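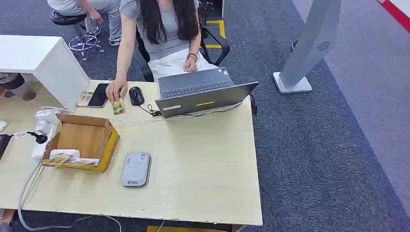

Page last changed: September, 14:17

List: nekedden-hands
From: Kjell Tangen
Subject: Re: Endby hand on the Prullurton arm, wrist camera view

The earlier message asked:

> We have the Endby hand running off the Miah controller, but the
> wrist camera mount is still open. Does the camera see enough of
> the fingers to be worth the cable? Our head camera loses the grip
> whenever the forearm crosses the desk. Also, what grip force limit
> are you using, and do you close on position or on current?

Taking the grip question first. We close on current, with a position stop behind it. The limit is set to 17 percent of rated current for anything in a box or sleeve. Position alone was poor: a 2 mm error in object width either left the hand loose or creased the packaging. The Miah loop runs at 1,000 Hz and the current reading is clean enough to use after a short moving average.

On the head camera, I see the same problem you do. With the arm at the left of the desk, the forearm passes over the open carton and whatever is behind it has to be remembered from an earlier view. The grip itself stays visible if the wrist is kept high and the fingers are turned toward the middle of the desk. 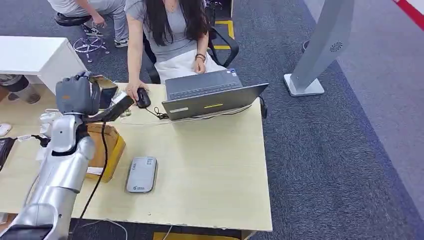
Head camera, gray hand closed on a black object, forearm above the carton.

Note the cable hanging from near the hand. Cables are our most common cause of a bad width estimate, and I would mask them before segmentation.

Wrist camera, by position:

1. Arm clear of the desk, fingers open. Three curled fingers are in view, plus both hex bolts at the base of the hand. The arm segment crosses above the fingers and takes a large part of the upper left. Usable for checking finger pose. The bolts make good fixed points for checking whether the mount has shifted. 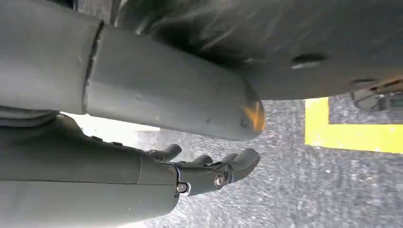 2. Arm close to the camera. The housing covers most of the lower half of the picture and no usable finger outline is left. The far end of the joint blurs as well — a shorter exposure should help there, but it will not fix the blocked view.

I would move the mount outward before buying a wider lens. A wider lens mainly gives you more floor, and ours already has plenty.
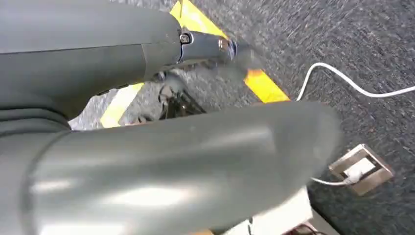

Floor tape and stray white cables both produce strong edges, so an edge-based finger tracker will lock onto them sooner or later. We crop to a fixed region around the hand and drop the rest. The crop has to be redone after every mount change, which takes nearly 3 minutes with the Miah tool.

So yes, worth the cable for the first position. For the second I would rely on joint readings. If you have Endby's longer bracket, please post its offset.

Kjell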